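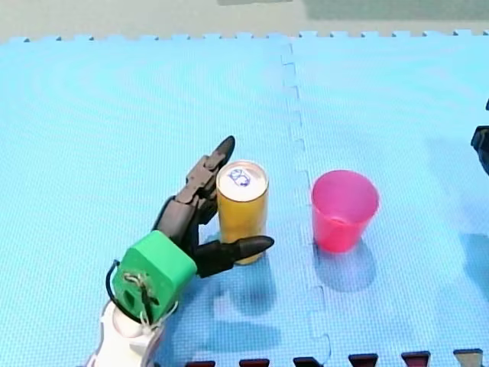 Vesna Gashi
Data editor, Derkmont Traffic Desk

Derkmont Road Incident Log: README

Read this before you chart anything. Most of the complaints I get are from people who loaded the file first and opened this page second.

What the file is

A log of road incidents reported on the Derkmont ring road, the two river bridges and the main routes feeding them. There are 1317 rows. Each row is one report as it reached the desk, which means a crash that three drivers called in may sit there as three rows until somebody merged them. Marin Stoyanova did the merging for the early part of the log and I did the rest. We did not always agree, and you can probably see the join if you look at the bridge rows.

The reports come from drivers, bus dispatchers and the Clastel feed. Clastel is a paid service that guesses at trouble from slow-moving phones. It is quick. It also flags the school pickup line on Escobar Avenue as a stalled vehicle, over and over, and I have left those rows in so you can judge the feed for yourself.

Columns

report_id: assigned on arrival. Gaps are deleted test entries.
time_in: when the desk got the report, in local time. This is not when the crash happened. Please stop plotting it as if it were.
road: free text, cleaned by hand. Spelling is mostly consistent.
direction: inbound, outbound, both or blank. Blank means the caller didn't say.
kind: crash, breakdown, debris, flooding, signal fault, other.
lanes_closed: what the caller said. Callers are bad at this.
cleared: the time someone told us the road was open again. Often empty.
source: driver, bus, clastel.
note: whatever the desk typed. Names and plate numbers removed.

The cleared column

I would not use it. A road gets marked clear when somebody remembers to phone, and late in the evening that can be long after traffic is moving. Norkamex, the towing contractor, quotes its clearance times with great confidence, and when Nikola Mladenović tried to match them against our log he got nowhere useful. Theirs start when the truck arrives. Ours start when the phone rings. I don't trust either one enough to say who is quick and who is slow.

What the log cannot tell you

It can't tell you which road is the most dangerous. Busy roads have more people on them with phones. The quiet stretch past the quarry hardly appears, and I've driven it enough to doubt that it is safe.

It can't tell you whether the June signal retiming worked. The city says it did. Reports fell that month, but the bus dispatchers also changed shifts and stopped calling in minor breakdowns. Take your pick.

It has nothing to say about blame. The notes are secondhand and written in a hurry.

Known problems

Saturday rows are thin. The desk closes early and only the feed keeps running, so nearly everything after closing has source set to clastel.

Delay figures were dropped. An earlier version had a delay column in seconds, and too many rows said exactly 900, the default in the entry form. Mehrangiz Shojaei spotted it. If you have a copy with that column, throw it out.

"Both" in the direction column is used for full closures and also by people who weren't sure — there is no way to separate them now.

Format

One CSV file, UTF-8, commas, header row included. The current release is version 3. Version 2 still circulates and has the east bridge labeled as the west bridge in places.

Use and corrections

Free to use with credit to the desk. Send corrections to Drita Krasniqi with the report_id and where you got your information. "I was there" is fine, but say what time you were there.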